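Mesten Warm Plates: a small collection of microwave and table episodes

README, last touched in May

Hello, and thank you for opening the readme before anything else. It was put together by Kusum Uniyal, with a good deal of help from Majdi Awad, who did most of the cooking and nearly all of the washing up. We have tried to write down what we would want to know if somebody handed us this folder: what was on the tables, what was on the plates, how the sessions were named, and where we were less tidy than we meant to be.

What the collection covers

Mesten Warm Plates is about one very ordinary part of the day, which is getting a plate of food into a microwave, and getting it out again, on a table where other people's things are already sitting. We chose it because almost every home we visited did it a little differently. Some people keep the microwave on a counter at chest height, some keep it on top of the refrigerator, and quite a few keep it on the dining table next to the plants and never think twice about it. We liked that last group best, so you will find a lot of them.

There are 219 episodes in all, and 50 of them are set aside as the held-out part. Please leave those alone until you are ready to report something. An episode covers one plate and one turn at the oven, either putting in or taking out, and the door may start open or closed. We left the rooms as the people living in them had them. If there was a tablecloth, it stayed on, and if there was a jar of pickles in the way, the pickles are in the recording too.

The homes and tables

The episodes were gathered in 11 homes, split between two neighborhoods that we call Drutport and Tomar in the folder names. The Drutport homes are mostly apartments with one table that does everything: breakfast, homework, ironing if the board is broken. The Tomar homes are bigger and have proper kitchens, and the microwaves there tend to be built in or pushed well back under a cabinet. If your interest is in reaching past clutter, start with Drutport. If you care more about awkward heights, Tomar will keep you busy for quite a while!

The tabletop microwaves are tagged "table" in the notes file, and we have also tagged the covering under them (bare, cloth, plastic sheet, placemat) in case patterns matter to your work. Checkered cloths are tagged separately as "check", and there are more of them than we would ever have guessed.

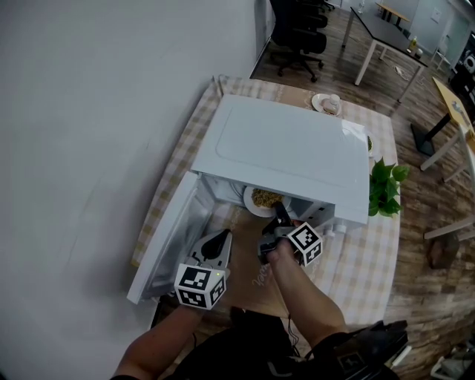 A "table" and "check" setting: white microwave with the door open, plate of food inside, potted plant alongside.

The food

Real food was used throughout. Early on we tried a few plates of dry beans, and they slid about in a way that dinner simply doesn't, so we dropped those episodes and began again. Most plates carry rice, noodles, lentils, potatoes or some mixture of leftovers, heaped in the middle the way people do when they are hungry. Majdi labeled the food in plain words and used "rice or noodles" whenever he could not tell from the recording which it was. We would sooner have a loose label than a wrong one, and we hope you will do the same if you add to it.

Plates are tagged by shape and color only. We didn't weigh them, which Kusum still regrets a little. Bowls appear in the Tomar homes, usually with soup, and those episodes are slower and more careful for reasons that anyone who has carried soup will understand.

How the folders are laid out

Each home has its own folder, named with the neighborhood and a letter, such as drutport_c or tomar_a. Inside you will find the episodes, a short file called table_notes.txt, and a file called food.txt. The table notes list the things standing near the microwave at the start of the session: cups, bottles, plants, small dishes, mail, whatever was there. They are written by hand and the style wanders. One home says "potted plant" and another says "the big leafy one by the oven". We thought about cleaning this up and then decided the originals were pleasant to read.

Longer episodes are trimmed to 4000 time steps. This mostly affects the soup.

Things to watch out for

Reflections are a nuisance on the shinier doors, especially in the late afternoon. The inside lamp is on in some homes and off in others, and we did not tag it, so please check for yourself if it matters.

White plates in white microwaves on pale tablecloths are common, and the edges can be hard to pick out. We had a few arguments over where a rim ended. The outlines in the held-out part were drawn twice, once by each of us, and both versions are kept.

In tomar_d the table was moved partway through the session to make room for a visiting aunt. Episodes before and after the move are both included and the notes say which is which.

Related folders

Leker is our companion collection on setting and clearing the table, and it was gathered in several of the same homes. The home letters match across the two, so drutport_c here is drutport_c there, though the tablecloth may well have changed.

Corrections

If you spot a wrong tag, please send us the home letter and the episode number along with what you think it should say. Kusum goes through the corrections in the evening and Majdi reruns the counts afterward. Food labels are the ones most likely to need fixing, and we are always glad to hear from people who know their noodles better than we do.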